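Ticket 2000-7: Deko-Gemüse, Karotten, Oberfläche und Haltbarkeit
Status: wieder geöffnet
Gemeldet von: Sayaka Yoshida, Ladenbau Altcombe
Bearbeitung: Dindo Belmonte, Kundendienst Huselow
Artikel: Karotte lang, Serie Vondemard, Gebinde zu 40 Stück

Meldung, Yoshida
Wir haben die Karotten für die Marktstand-Ecke im Eingangsbereich bestellt. Im Katalog steht »matt, naturnah«. Was angekommen ist, glänzt wie frisch lackiert. Unter den Strahlern sieht man weiße Lichtpunkte statt Gemüse. Außerdem riecht der Karton stark, und bei zwei Stück ist am dicken Ende Farbe abgegangen. Ich hätte gern Ersatz in der Ausführung, die beworben wird.

Antwort, Belmonte
Vielen Dank für Ihre Nachricht. Der Glanz ist bei neuer Ware häufig auf Trennmittel aus der Form zurückzuführen. Bitte mit lauwarmem Wasser und einem Tropfen Spülmittel abwaschen, an der Luft trocknen lassen und über Nacht auslüften. Der Geruch verfliegt in der Regel von selbst.

Yoshida
Gewaschen, getrocknet, ausgelüftet. Der Geruch ist besser, das gebe ich zu. Der Glanz ist genau derselbe. Ich glaube nicht an Trennmittel. Trennmittel wäre fleckig und würde sich schmierig anfühlen, das tut es nicht. Für mich ist das die Oberfläche selbst.

Belmonte
Können Sie den Befund bitte noch einmal genau beschreiben? Dann lege ich den Fall der Kollegin aus der Warenprüfung vor.

Yoshida, 23. Juli 2020

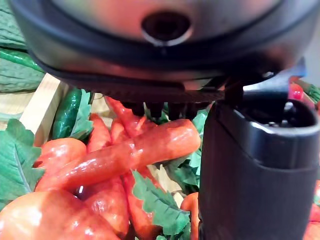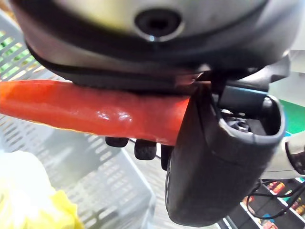 Zur Frage, ob sich das Abwaschen gelohnt hat: meiner Meinung nach nein. Ich habe einen Teil der Karotten ein zweites Mal gewaschen und neben die übrigen gehalten, kein Unterschied. Sehen Sie sich im ersten Bild die lange Karotte an, die quer über den anderen in der Holzkiste liegt. Auf der Oberseite sitzen die Lichtpunkte, und die Rillen, die laut Katalog »für einen natürlichen Eindruck sorgen«, helfen da wenig. Das rötliche Stück im zweiten Bild ist noch so ein Fall. Wer da an eine Chilischote denkt, dem kann ich schlecht widersprechen. Vom Orange geht es ins Dunkelrote, und geglänzt wird trotzdem. Sind das wirklich alles Teile aus derselben Serie?

Hattori, Warenprüfung
Guten Tag, Chiharu Hattori hier, ich übernehme. Die Farbe darf innerhalb der Serie schwanken, das ist so gewollt. Einen Verlauf bis ins Dunkelrote würde ich allerdings nicht mehr als Schwankung durchgehen lassen. Steht auf dem Karton neben der Artikelbezeichnung noch ein zweiter Aufkleber?

Yoshida
Ja, »Tsuji«. Der klebt halb über dem ersten. Ich hatte das für den Spediteur gehalten.

Hattori
Das ist kein Spediteur, so heißt unsere ältere Linie. Die wurde glänzend ausgeführt. Vermutlich ist beim Umpacken gemischt worden. Als Sofortlösung könnten Sie ein mattierendes Spray für Kunststoff verwenden, dünn, an einem Stück getestet.

Yoshida
Damit ich es richtig verstehe: Ich bezahle die matte Ausführung, bekomme die glänzende und soll sie selbst matt sprühen? Getestet habe ich es trotzdem, an einem der zwei abgefärbten Stücke. Nach dem Trocknen ist es grau und klebt leicht. In den Rillen sammelt sich das Spray und bleibt weiß stehen. Das nehme ich nicht für die übrigen. Unsere Dekorateurin Ruth Zapata hat es mit Puder versucht, das hält bis zum ersten Anfassen.

Hattori
Verstanden. Bitte nicht weiter behandeln. Ich veranlasse einen Austausch des ganzen Gebindes. Die vorhandene Ware können Sie bis dahin in der Auslage lassen.

Yoshida
Einverstanden, aber bitte vor dem Versand einen Karton öffnen und hineinsehen. Auf den Aufkleber verlasse ich mich nicht mehr. Und die Frage nach der abgegangenen Farbe ist noch immer unbeantwortet.

Interne Notiz, Hattori
Austausch angelegt, Sichtprüfung durch Hinata Tsuchiya vor Abgang. Farbabrieb am dicken Ende gesondert an den Einkauf. Katalogtext »matt« bis zur Klärung prüfen lassen, Wiedervorlage Oktober. Ticket bleibt offen, bis die Kundin den Eingang bestätigt.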